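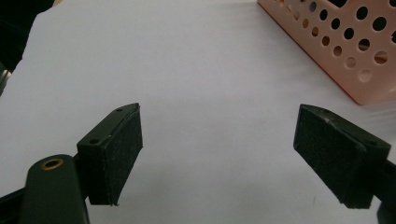 Search the help pages Go

How are turnovers charged when the pass was catchable?

I keep the scorebook for my daughter's team in the Endlow rec league and I got into it with another parent on Tuesday. Our point guard threw a pass to the wing, it hit the girl in both hands, and she dropped it out of bounds. I gave the turnover to the wing. He says it always goes to the passer. At the end of the game I had our guard with 3 turnovers and his sheet had her with 7, so this matters a little, at least to the kids who look at the sheet.

Also, what do you do with a shot clock violation? We only started using a shot clock in June and I have been leaving those off completely.

Agathe Renaud

Posted by Elżbieta Jasińska

You had it right. The scorer decides who was at fault. If the pass was good and the receiver should have caught it, the turnover goes to the receiver. If the pass was behind her, too low, or thrown when she was not looking, it goes to the passer. There is some judgment in it and two scorers will not always agree. I did the book at Holton for 161 games and I still had coaches come over at halftime to argue about one of these.

A few others that come up:

Offensive foul — a turnover on the player who fouled, plus the personal foul.
Traveling, double dribble, carrying — on the player with the ball.
Held ball — only a turnover if the arrow gives it to the other team.
Blocked shot recovered by the defense — not a turnover. It was a shot attempt and then a rebound.

The shot clock goes down as a team turnover. You do not give it to any one player, even if she was the one standing there holding the ball. Put it on the team line at the bottom of the sheet. The same goes for a five-second call on the inbound in some leagues, but others charge the inbounder, so ask whoever runs yours.

If you want the numbers to match the other parent's, the two of you should sit together and agree on each one as it happens. Fixing it afterward from memory does not work.

Posted by pustum_hoops

always the passer. thats how we did it in high school. if you throw it and your team loses it then its on you

Posted by Śliwiński

The answer above mine is wrong for any stat sheet I have used. A dropped pass is on the one who dropped it.

One thing to add. If the defender tips the ball and that makes it hard to catch, I charge the passer and give the defender a steal, as long as her team ends up with the ball. If it goes out of bounds off the defender, your team keeps it and there is nothing to write down.

Related items

Does a tipped rebound count for the player who tipped it?
What counts as an assist if the shooter dribbles first
Scorebook symbols for rec league parents
Who gets the basket when a player scores on her own hoop
Possession arrow after a technical foul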